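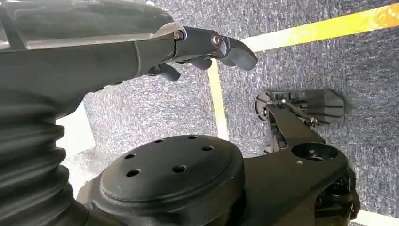
The Vumari Story Archive

Hello, and thank you for stopping by. What you have in front of you is the reading copy of every short story published in Vumari, the little speculative fiction magazine I edited from a spare bedroom until it folded, along with the two chapbooks we put out under the Claltska name. I've wanted to get it all into one tidy folder for years, and the folder is now as tidy as I am, so please be kind.

What's in it

The stories folder holds one text file per story, named by author surname and then title. Beside it is a folder called chapbooks, with the two Claltska books split into their separate stories, and a spreadsheet called contents that lists everything with its author, issue, word count and the genre label we used at the time. The labels were my doing and some of them are pretty silly. "Seaside gothic" made perfect sense to me one December and I've left it in, along with "kitchen fantasy", which covers five stories that really do all take place in kitchens.

The longest piece is the Trevaskis novella, which ran as a serial. I've kept the instalments as separate files, recaps and all, and haven't stitched them together. A couple of readers have told me they prefer the recaps to the novella. I have passed this on to the author, who laughed a good deal.

How the text was prepared

Most of the files came from the layout documents we sent to the printer. The early issues were saved in a program I can no longer open, so those were scanned from paper and corrected by hand over many evenings and a great deal of tea. Italics are marked with underscores. Scene breaks are a single asterisk on its own line. Where an author used Canadian or Australian spelling, it stays as they wrote it, and where they mixed the two with a dash of American (you know who you are), that stays too.

Zineb Benjelloun proofread the whole archive against the printed pages and caught more of my typos than I'd care to list here. She also wrote the notes column in the spreadsheet, which I'd recommend reading for its own sake.

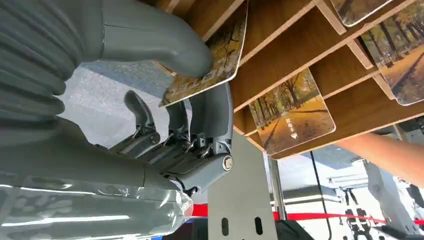
Close view of a picture card in the grip of a grey robotic hand.

Known gaps

Two stories are missing at their authors' request, and their rows in the spreadsheet are blank apart from the issue number. The letters pages aren't included either. I'd have liked to keep them, but people wrote to us as neighbours and I didn't feel right about it. The poem on the back cover of the Vususow special issue is in the stories folder, for want of anywhere better to put it.

Using the stories

Copyright belongs to the authors. You're welcome to read, print a copy for a friend, or use a story with a class or a writing group, so long as the author's name travels with it. For anything beyond that, such as an anthology, a recording or a translation, please write to me first and I'll pass your note along. I check the mail most mornings before nine, once the dog's been out.

Corrections

If you find a mistake, send me the file name and the line, and I'll look it up in the paper copy. Spelling in dialogue is usually deliberate. Spelling in the contents sheet is usually not.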